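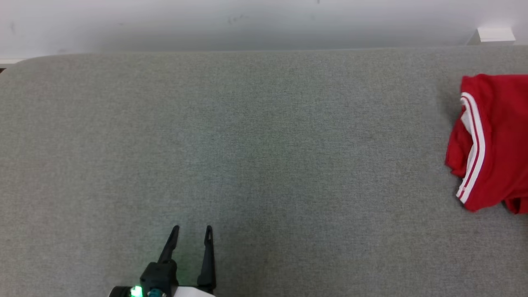

Iraklis Sotiropoulos
Formador de manutenção têxtil, Escola Técnica Cerkum

Módulo 17. Dobrar, separar e arrumar equipamento desportivo
Apontamentos de apoio à aula. Versão revista, novembro de 2023

Leitura prévia: apontamentos do módulo sobre etiquetas de conservação. Tragam para a aula uma camisola de jogo, uns calções e um par de meias altas, de preferência usados em época e já lavados. Peças novas, acabadas de sair do saco, dobram-se bem com qualquer método e não servem para discutir nada.

1. O que se promete e o que se sabe

A literatura sobre dobragem de roupa é quase toda escrita por quem vende alguma coisa: cabides, caixas, tabuleiros, livros. Convém lê-la com isso presente. Nestes apontamentos separo o que consegui verificar na nossa sala de prática do que me foi contado por outros, e peço que façam o mesmo nos vossos relatórios. "Sempre se fez assim" pode entrar no relatório, desde que venha identificado como tal.

Três afirmações que vão ouvir e que merecem desconfiança:

Que enrolar poupa espaço. Poupa em certos sacos cilíndricos. Numa gaveta direita, com malha de poliéster, ainda não vi diferença que pagasse o tempo gasto. Um rolo mal apertado ocupa mais do que um retângulo mal feito.

Que a malha desportiva não vinca. Vinca menos do que o algodão, e é só isso que se pode dizer. Deixem uma camisola comprimida no fundo de um saco durante as férias de julho e depois falamos.

Que existe uma ordem certa para dobrar. Existe uma ordem cómoda para cada pessoa e para cada superfície. O resto são manuais.

2. A superfície de trabalho

Os manuais mandam dobrar sobre mesa lisa e rija. A recomendação é razoável e quase ninguém a cumpre fora de uma lavandaria. Em casa dobra-se na cama, no sofá, num banco estofado, em cima da máquina de secar. Prefiro que treinem nas condições em que vão trabalhar, e por isso metade dos exercícios faz-se sobre estofo.

O tecido de trama visível tem mais atrito do que um tampo lacado. Isso ajuda quando se quer que a primeira dobra fique parada enquanto se faz a segunda, e atrapalha quando se puxa a peça para a endireitar, porque a camada de baixo fica para trás e a de cima avança. O remédio é levantar e voltar a pousar, em vez de arrastar. Experimentem as duas coisas antes de acreditarem em mim.

Quanto à cor: um fundo cinzento mesclado disfarça muito bem os pelos e o cotão. É ótimo para quem vende sofás e péssimo para quem vai pousar ali roupa branca. Passem a mão ou uma escova antes de começar, mesmo que pareça limpo.

Os cantos arredondados também contam. Quem alinha a bainha pela borda do estofo, como faria com a borda de uma mesa, só pode usar a parte direita. Junto à curva a referência desaparece e a dobra sai torta. Marquem o alinhamento pela costura lateral da própria peça, que anda sempre com ela.

3. Separar antes de dobrar
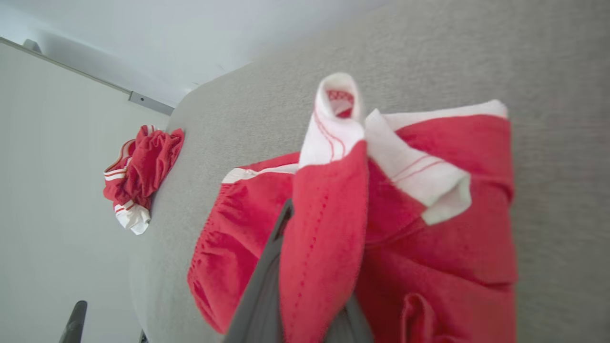

A separação por tipo de peça é a etapa que os alunos mais saltam e a que mais erros evita. O argumento habitual para a saltar é que as peças de um mesmo equipamento se distinguem à primeira vista. Duvido. Quando tudo é vermelho com remates brancos, um monte parece uma peça só: o cós branco de uma, a banda branca dobrada com dois frisos vermelhos finos, o punho também branco com duas riscas vermelhas que aparece no topo de um tubo de malha levantado ao meio. Esse tubo lê-se à primeira como meia, e pode ser uma meia ou uma perna puxada para cima. Só com a peça inteira estendida se decide, e é por isso que não aceito classificações feitas com o tecido ainda amontoado. O mesmo vale para o montinho mais pequeno, do lado da borda do estofo, com as suas fitas às riscas e um remate já meio pendurado para fora.

Procedimento que usamos:

a) Retirar do monte uma peça de cada vez, pegando por uma extremidade reconhecível (cós, punho, gola). Se não houver nenhuma à vista, levantar qualquer ponto e esperar que apareça.
b) Pousar a peça afastada do monte. Quem a pousa em cima do mesmo monte não separou coisa nenhuma.
c) Verificar se há outra peça metida lá dentro. Meias dentro de pernas de calções são frequentes depois da secagem.
d) Virar para o direito, exceto se a etiqueta mandar guardar do avesso.
e) Só então decidir a pilha.

Sobre a alínea c): no registo que fizemos na lavandaria de Plernevitz passaram-nos pelas mãos 293 peças de equipamento. O registo foi feito por duas turmas, com critérios que mudaram a meio, e não me atrevo a tirar dele uma percentagem. Serviu para uma coisa mais modesta. Todos os alunos que juraram ter verificado as pernas dos calções foram apanhados pelo menos uma vez.

4. Pegar na peça

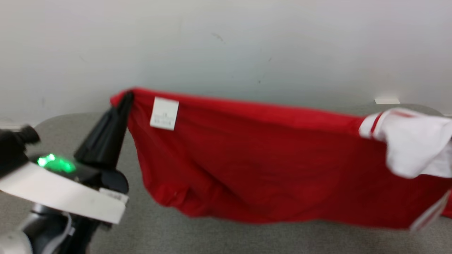
Pegar por um canto ou pegar por dois é uma discussão antiga, e os dois campos exageram. Quem defende o canto único diz que a gravidade endireita o tecido sozinha. Endireita a parte que está por baixo do ponto de preensão. O que sobra vai atrás do seu próprio peso. Olhem para o vermelho preso pelo canto superior esquerdo: o bordo de cima mantém-se quase a direito, mas a parte inferior descai em pregas moles e o meio faz barriga. No outro extremo, a parte branca, com toda a probabilidade uma manga ou um remate, continua amarrotada numa massa sem forma. Seria preciso tratar dela à parte antes de qualquer dobra. A pequena etiqueta branca, perto do canto seguro, acompanha a inclinação do pano e dá uma indicação do lado com que estamos a lidar, embora não dispense a verificação da gola.

Regra prática, com as reservas do costume: dois pontos na mesma costura, à distância dos ombros da peça, e uma sacudidela curta. Sacudir com força é um hábito que vem dos lençóis. Em malha leve atira as mangas para cima do corpo e obriga a recomeçar.

Se só tiverem uma mão livre, pousem primeiro a extremidade oposta e baixem o resto devagar. Demora mais. Também se recomeça menos.

5. Etiquetas

Uma etiqueta cosida que já não se lê é uma etiqueta que já não existe, para efeitos de decisão. Nesse caso aplica-se o tratamento mais suave que a lavandaria tenha disponível. Não se adivinha a partir da cor, da marca ou do que diz a camisola ao lado.

Na nossa sala lavamos o equipamento sem etiqueta legível a um máximo de 40 graus, sem secador. É uma convenção interna, escolhida por prudência. Se trabalharem noutro sítio, perguntem qual é a convenção de lá e desde quando existe. A resposta à segunda pergunta costuma ser instrutiva.

Cuidado particular com vermelho e branco na mesma peça. Há quem garanta que os tingimentos atuais já não largam cor. Alguns largam. Façam o ensaio do pano branco húmido na parte de dentro de uma costura, sempre, incluindo nas peças que o cliente afirma ter lavado muitas vezes.

6. Auxiliares de dobragem

O tabuleiro articulado Bronon, que temos no armário do fundo, produz retângulos iguais. Para uma montra é uma vantagem. Para um saco de equipamento, não vejo qual. O folheto fala em 2000 dobragens sem desgaste das charneiras. Ninguém na escola verificou, e o nosso tem uma charneira com folga.

O chamado método Tsakiris (mangas para trás, terço, terço, meio) é decente e fácil de ensinar. Tem um ponto fraco que o autor não menciona: nas camisolas com fitas de remate grossas nas laterais, os dois terços sobrepõem as fitas e a pilha fica mais alta de um lado. Compensa-se alternando o sentido das peças na pilha.

7. Exercícios

Exercício A. Com os calções e as meias misturados num monte sobre o estofo, separar segundo o ponto 3. Anotar em que momento identificaram cada peça e se mudaram de opinião depois de a estender.

Exercício B. Levantar a camisola por um canto, pousá-la e desenhar o contorno que ficou. Repetir com dois pontos na costura do ombro. Comparar os desenhos com um colega que não tenha assistido.

Exercício C. Dobrar a mesma camisola pelo método Tsakiris e por um método à escolha. Deixar ambas as pilhas sob peso até à aula seguinte e descrever os vincos. Se não houver diferença, escrevam que não houve diferença.

Critérios de avaliação: contam a separação, o estado da peça no fim e a honestidade do registo. A rapidez não conta. Quem acabar primeiro ajuda a escovar as superfícies.

Material a devolver no fim da aula: panos de ensaio, escovas, folhas de registo assinadas. As folhas a lápis são devolvidas ao aluno para passar a caneta.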